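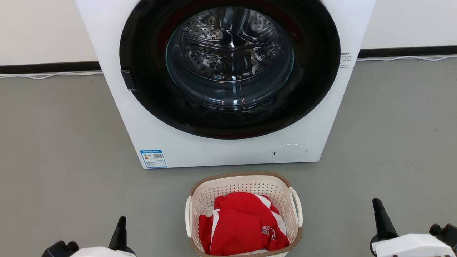
How do I stop a two-arm robot from losing the laundry basket when it lifts from both sides?

Our club is working on the laundry task for a student competition. The robot has to pick up a basket, move it clear of the washer door, and set it down. With an empty basket the lift is reliable. With clothes in it, one side comes up before the other, the basket tilts, and the low side slides out of the fingers. We have tried raising the closing force and it made little difference. Both arms run the same position trajectory, mirrored. The controller is a Tekex board with a 12 ms loop. Is this a grip problem or a control problem?

posted by trollholm_lab, Sep 12, 2020

Baltasar Quiroga

It is mostly a control problem. Once both grippers hold the basket, the two arms and the basket form a closed chain. If each arm tracks its own position target with high stiffness, any small difference between them turns into internal force on the basket wall. Plastic walls flex, the contact patch shrinks, and the load shifts to one finger. More closing force adds to the wall deflection and does nothing about the mismatch.

What I would change, in this order:

Define one target for the basket, at the midpoint between the two grasps, and compute both gripper targets from it. Mirrored trajectories look equivalent but they drift apart as soon as one arm lags.

Lower the stiffness along the line joining the two grippers. Keep it high in the vertical direction. If your controller only accepts joint-level gains, reduce the shoulder and elbow gains together and test with the empty basket first, then with a load.

Add a short pre-lift. Raise the target 6 mm, hold, and compare the vertical load on each side. If you have no wrist force sensor, motor current is good enough for a comparison, provided you subtract the reading taken just before contact. If one side carries much more than the other, lower, shift the grasp line toward the heavy end, and try again. Clothes are rarely centered, and a single wet towel can move the center of mass a long way.

Also check where you are grasping. A handle cutout with a finger through it holds by geometry and tolerates a poor force estimate. Pinching the rim holds by friction only, and a smooth plastic rim does not give you much of that.

Your loop time is fine for this. We ran a comparable lift at a slower rate on our Bistden arms last April without trouble, as long as both arms were commanded from the same clock. If yours are on separate processes, look there before touching any gains – a delay of a few cycles on one side produces exactly the tilt you describe.

gebretsadik_robotics

use rubber finger covers. we had the same thing and it went away. also go slower

Joaquín Salinas

Agree with the first answer on the shared target. Two additions.

Log the commanded and measured height of both grippers during the lift and plot them on one axis. Our team argued over grip force for most of a season, and the plot showed the left arm starting late every time. The cause was a blocking call in the vision node, which only the left arm's process waited on.

Second, check your rulebook for how tilt is scored. Ours allowed the basket to lean as long as nothing fell out, so we stopped correcting for small angles and the lift became much smoother. The tilt correction was fighting the compliance we had just added.

On rubber covers: they do raise friction, but they hid our timing fault until we put in a heavier load. I would fit them last. If you do fit them, redo the gripper calibration, as the closed position changes with the cover thickness.

861 views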